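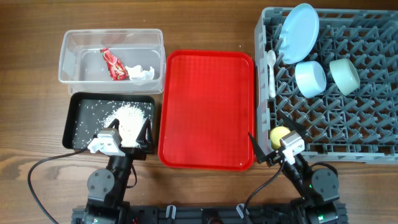

Scraps that never reach a bin should not be left out of the household total, Zsófia Magyar objected when an early version of these results was presented, and a diary that asks only what was "thrown away" will miss them every time. We agree with the first point. The second depends on how the question is put, and the rest of this section deals with that.

Home Journal Issues Authors Contact
Search this site Go
Last updated: April 26, 2022

4.2 Small losses in the kitchen diary

The Masta kitchen diary was kept by 104 households in two districts, Kevgate and Juletti. Each household filled in one line whenever food left the kitchen uneaten, giving the type of food, the amount, and where it went. After cleaning, the data set held 2568 lines. Lines with no food type were dropped at that stage and are not discussed further.

Amounts were recorded in the household's own words. We did this on purpose. In the February pilot, people who were given a kitchen scale stopped reporting anything they thought was too small to weigh, and their diaries became shorter as the period went on. With open wording, entries such as "a spoonful," "the end of the loaf," and "what stuck to the pot" remained common to the last page. The cost is that every entry had to be turned into grams afterward by coders working from the Rácz conversion table, and that table was built for full portions. It has good values for a bowl of soup or half a chicken breast. It has no value for crumbs.

Coders were told to use the nearest smaller portion and to mark the line as uncertain. Uncertain lines were most common for bread, rice, and grated cheese, and least common for fruit, where a household could simply write "one apple." The mean weight of uncertain lines is low, so they add little to the total by mass. They matter more for the number of events, which is the measure used in most of the earlier work on kitchen habits and the one we report in Section 5.

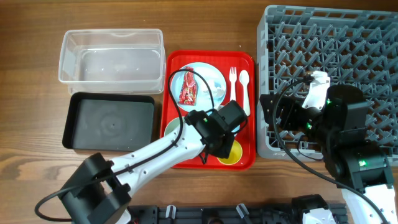 A separate problem is the line between food waste and everything else. Households in Juletti put food scraps in a separate bin, while those in Kevgate have a single bin for the whole kitchen. When the bins are joined, people seem to join the entries as well. Several Kevgate diaries list food and packaging together ("crisps and bag," "yogurt with pot"), and the coder then has to decide how much of the entry was food. We counted such lines as events but gave them a weight only when the food was described on its own. This rule lowers the Kevgate mass total slightly and leaves the event count alone. A stricter rule, dropping mixed lines completely, would have removed 17 households from the comparison, most of them large families, and we judged that to be the worse error.

Plate scrapings raised the opposite difficulty. Many respondents did not think of them as waste at all, and wrote them down only when the meal had been cooked for guests. Follow-up calls suggest that the word "leftovers" at the top of the diary page was partly to blame. For some people leftovers are what goes in the refrigerator, and food scraped from a plate has no name. 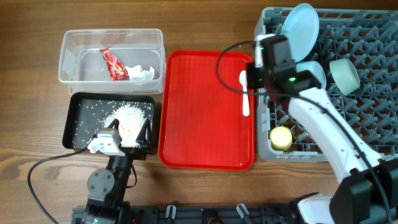
Rice deserves a closer look, as it accounts for a large share of the uncertain lines and for the widest disagreement between coders. Cooked rice sticks, dries, and scatters, and a person cleaning up may deal with it more than once without writing anything down. The same quantity also looks different depending on how it lies. In Figure 3, white grains are scattered over most of the floor of a shallow black tray, and toward the right half they gather into a small mound. A respondent describing the mound might write "a little rice"; one describing the spread might write "rice everywhere." The Rácz table would send both to the same portion, and our coders did not always do so. The wrapper and tissue in the clear container above the tray fall outside the food definition and would not be coded.

Figure 3. Scattered and gathered rice in a shallow tray, with non-food trash in a separate container.

Agreement between coders on rice improved once they were asked to ignore words for extent ("everywhere," "all over") and to code only words for amount. The same instruction was then applied to breadcrumbs and cheese, with a smaller gain. Lines coded before the change were coded again. The revised values are the ones used in all later tables, and the original values are kept in the archive file for readers who wish to compare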